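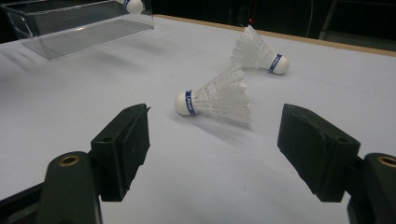 Frequently Asked Questions: Kneath Student Manipulation Project

Updated Sep 14, 2025

The Kneath Student Manipulation Project is a two-term course in which students teach a machine to pick up and put away small sporting goods. The answers given on this page apply to students, parents and partner schools. Questions not covered should be sent to the project office through the school portal.

Who may enroll?

The project is open to all students in the upper three grades. No earlier course in programming is required. Students who have not used a command line before are asked to complete the short preparation unit during the first two weeks. The unit is not graded.

How many places are available?

The course admits 30 students each year. When there are more applications than places, a drawing is held. Students on the waiting list are told as soon as a place opens, and they may join up to the end of the third week.

What is the task this year?

Teams work with shuttlecocks. Each team must collect a set of demonstrations by hand, train a model on them, and then show that an arm can gather shuttlecocks from a tabletop and place them in a clear tray. Last year's task used table tennis balls, and older handouts that mention balls no longer apply.

Why were shuttlecocks chosen?

A shuttlecock weighs very little, has a firm end and a delicate end, and does not look the same from every side. A grasp that works on the cork may bend the skirt. Students therefore have to decide where to grip and from which direction to approach, and they must show both choices clearly in their demonstrations.

Does a demonstration have to begin with the shuttlecocks in a fixed position?

No. Teams are expected to vary the starting layout. Shuttlecocks may lie with the cork facing any direction, near the middle of the table or close to its edge. A set in which every cork points the same way will be returned to the team for more work.

How many demonstrations must a team submit?

Each team submits 100 accepted demonstrations by the deadline in May. A demonstration is accepted when the whole movement was recorded, the fingers remained in view, and the shuttlecock was released inside the tray. Dropped shuttlecocks do not count against a team, but the recording must be marked as a failed attempt and kept in a separate folder.

What equipment does the school provide?

Each team of three receives one Ulivix hand-held gripper, a tray, a box of shuttlecocks and access to a shared arm. Recordings are kept on the Sinda server, where every team has 128 gigabytes of space. Teams that run out of space should first remove duplicate uploads before asking for more.

May students change the gripper?

Finger pads may be replaced or reshaped, and students may design their own in the workshop. The threaded inserts in the gripper body must be left as they are, and screws should be tightened by hand only. Any change must be written in the team log on the day it is made - a model trained on one finger shape often does poorly with another.

May the gripper be taken home?

Grippers stay in the laboratory. Students who miss a session because of illness may book an open hour to catch up. Shuttlecocks and trays may be borrowed overnight with a signed slip.

Are there safety rules?

Students must finish the safety briefing before using the arm. Long hair is tied back, and loose sleeves are rolled up. One member of the team remains at the stop button whenever the arm is powered. These rules do not apply to work with the hand-held gripper alone, although fingers should still be kept clear of the jaws.

How is the work graded?

Half of the grade comes from the team log and the written report. The remainder is divided equally between the demonstration set and the final trial. A team whose arm performs poorly at the trial can still earn a high grade if the report explains the results with care.

Does the project lead to a competition?

Teams may enter the Brurnimura Schools Meeting, but entry is optional and does not affect the grade. Travel is paid by the school. Students who enter should note that the meeting uses its own table and lighting, and that practice time there is short.

What happens to the recordings after the course?

Accepted recordings are added to the school archive and may be used by later classes. Student names are removed before this is done. A team may ask for its recordings to be left out by writing to the project office before the end of the term.

Related pages

Course calendar and open hours
How to keep a team log
Safety briefing for the shared arm
Finger pad design guide
Uploading to the Sinda server
Brurnimura Schools Meeting: entry form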